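Progress report to the Lonora Fund
Project: Shared kitchen and dining room, Randerholm house
Prepared by: Nilmini Dissanayake
Jun 12, 2022

Dear Mr. Haugen,

I am sending you the report for the second period of the grant. The kitchen has been open for residents since May, and in this period 87 persons have signed up to use it. Most of them come in the evening, after work. We had expected more people at lunch time, and we will move one of the cooking groups to a later hour.

From the budget for tableware and small furniture we have spent 2,833 until now. The receipts are in the attached folder, sorted by supplier. One delivery from Javum came 11 days late, but it was complete and we did not ask for a discount. The shelf for the dry goods is still not ordered - we wait for the measurements from the builder.

The tableware is kept simple and mixed. We did not buy full sets, as replacing a single cup or bowl is cheaper this way. Residents have also given us things from their own homes, and these we have written in the inventory under a separate heading. The tiled table is now used for laying out the dishes before a meal. Its surface is easy to wipe, but the grout lines need a brush once a week, and this was added to the cleaning plan.

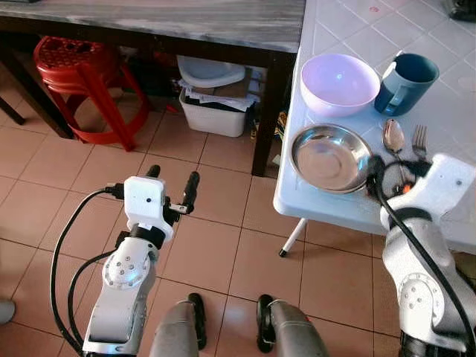 Is the tableware enough for the larger cooking groups?
For groups up to 14 persons we have what we need, but for the Sultana evening we had to borrow deep bowls and spoons from the neighboring house.

For the next period we ask to move the unused part of the transport money to tableware. The total of the grant stays the same. I would be thankful for your answer before the summer break, so that we can order in time.

With kind regards,
Nilmini Dissanayake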